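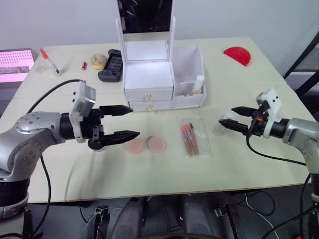
The Nestham Vanity Organizer

I started selling the Nestham because I got tired of looking for my tweezers. That's the whole origin story, sorry! I had a mug for brushes, a soap dish for hair ties, a cookie tin with goodness knows what in it, and a mirror propped against the window that slid down every time a truck went by. So when Tamunoemi Sani brought me a white cosmetic organizer with its own mirror and asked if I'd stock it in the shop, I took one home that night and I've been using it ever since.

It's a stand-up unit, white all over, and it goes like this: mirror at the top, an open shelf under that, then two small drawers, one above the other. Each drawer has a little gold knob in the middle. I went back and forth on the gold (I'm more of a plain-handle person), but it's just enough to make the thing look like furniture and I've come around completely.

The mirror

It's tall, in a white frame, and tall was what I wanted. My old round one showed me either my chin or my eyebrows, pick one. If you can, put the organizer across from a window so the daylight lands on your face. Mine spent its first month with the window behind me and I went to work with some very brave blush.

The shelf

I keep the everyday stuff on the open shelf — moisturizer, sunscreen, the one lipstick I really wear. Please measure your tallest bottle before you order! Ikechukwu Ogunleye, who packs our orders, has a bottle of aftershave at home that he has to lay on its side, and he grumbles to me every time it comes up.

The drawers

They're small drawers and I'd like you to know that going in. Hair ties, clips, earrings, nail things, samples you swear you'll use: yes. A hair dryer: no, and please don't try. I use the top one for things I reach for half asleep and the bottom one for spares. A scrap of felt in the bottom keeps earrings from skating around when you pull it open, and we'll tuck a piece in your box if you ask for it in the order notes.

Where to put it

Any flat tabletop will do. I'd leave a bit of clear space in front so you've got somewhere to tip out a drawer when you're hunting for the other earring. For cleaning, I wipe mine with a soft damp cloth and dry it right after. Foundation comes off easily if you get to it the same day, less easily if you're me and leave it until May.

Ordering

We had 90 in the first batch and 200 in the second, and the next lot is on the shelves now. White with gold knobs is the only version for the moment. Quite a few of you have asked about the Ploltum, our bigger one — it's still being worked on and I'll put it up on the shop page when I'm happy with the drawers. Questions about sizes or shipping can go through the contact form, and it's usually me who answers.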